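4.2 Who pays when the relay goes home

Decentralized storage is usually sold on the promise that no single party can switch it off. Our measurements suggest a less dramatic failure: many small parties switch themselves off, mostly at night. We followed 1,906 volunteer nodes on the Gorndale network through January and logged every handover of a stored file. The protocol assumes that a departing node will announce its exit. Most left the way guests leave a dull party.

Gorndale pays a node for each file it still holds at the end of a billing window. Szczepańska (in an earlier note on Baran, which shares most of the same code) argued that this rewards showing up at the end and little else. We agree, with some embarrassment, as one of us designed the window. In our logs, 46 nodes collected payment while being reachable for less than one hour in seven. They had broken no rule. They had simply read the rules, a case our threat model did not cover.

Shorter windows help, up to a point. Below 400 seconds the payment messages begin to crowd out the files, and the network becomes a very secure way of sending receipts. 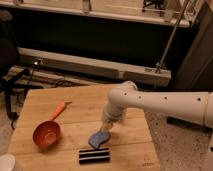
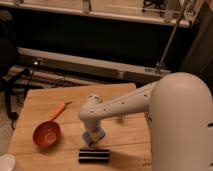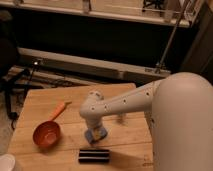

Figure 7. White robot arm over a light wooden tabletop, three views.

4.3 Random checks

The obvious repair is to ask nodes for proof at times they cannot predict. Dikero already does this, and its design document calls the cost "negligible" – a word that appears there far more often than any measurement of the cost. We ran the same checks on a copy of Gorndale, using the Lernarton client with its default settings. Part-time nodes lost most of their income. So did a number of honest nodes on poor home connections, who missed checks through no fault beyond their choice of provider.

We therefore allow a node to miss one check in each window and make it up in the next. The grace period can be gamed, and we expect it will be. Section 5 estimates by how much.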